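Storage Conditions and Surface Wear in a Small Teaching Bone Collection
Project report, submitted Tue 9 December

1. Background

The Mesville teaching collection holds loose human and animal bones used in first-year anatomy labs. Most of it came in one transfer from the Drorholm school when that building closed. The transfer list gives element and side for each bone but says nothing about earlier treatment, and many of the older bones were bleached or varnished at unknown dates.

The collection is kept in a basement room with one outside wall. Lab staff had reported flaking varnish and chalky joint ends on the long bones. This project looked at whether the damage follows shelf position, and whether the present boxes are part of the problem.

2. Methods

Temperature and relative humidity were logged from February to the end of the spring term with Kubiak data loggers. One logger was placed on each of 8 shelves. A ninth was bought but failed its salt-jar check and was left out. Readings were taken every hour.

Each long bone was scored for surface wear on a scale from 0 (no change) to 7 (loss of outer bone exposing the spongy layer beneath). Both ends and the shaft were scored separately. Scoring was done under the same desk lamp, with the bone on a foam pad, and repeated two weeks later without reference to the first sheet. Where the two scores differed by more than one step, the bone was scored a third time and the middle value kept.

Boxes were sorted into two types: the original gray card boxes from Drorholm, and the lidded plastic tubs bought from Flastora in 2000. Card samples were tested with a pH pen. The tubs were checked only for fit of lid and for residue.

3. Results

Humidity swings were largest on the two shelves against the outside wall. The inner shelves changed slowly and stayed close to one another. Temperature differed little between shelves.

Wear scores were higher on the outside-wall shelves, mainly at the ends of the bones. Shaft scores showed no clear pattern. Varnished bones scored worse than unvarnished ones on the same shelf — the coating lifts at the edges and takes a thin layer of bone with it.

All card samples marked acidic. Bones in card boxes did not score worse than bones in tubs once shelf position was taken into account, but there were few tubs on the outside wall, so the comparison is weak. Several tubs had lost the clip on one side and did not close.

4. Discussion

Shelf position explains more of the wear than box type. Handling was not measured and is probably a second cause. The bones on the lower outside shelves are also the ones closest to the lab door and the ones taken out most often, and the two effects cannot be separated with the data collected here.

The scale worked well for joint ends and poorly for shafts, where old cut marks and ink numbers were sometimes hard to tell from wear. A revised version should score ink loss on its own line.
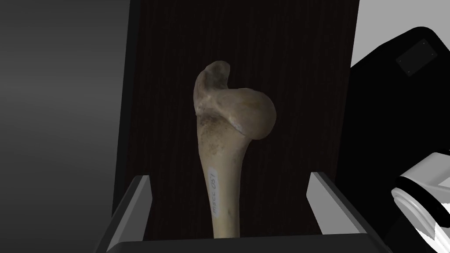
5. Recommendations

Move the long bones to the inner shelves and use the outside wall for plastic models. Replace the card boxes as funds allow, starting with the varnished bones. Keep two loggers running through the summer, one on each side of the room, and add a sign-out sheet so that handling can be counted in any later study.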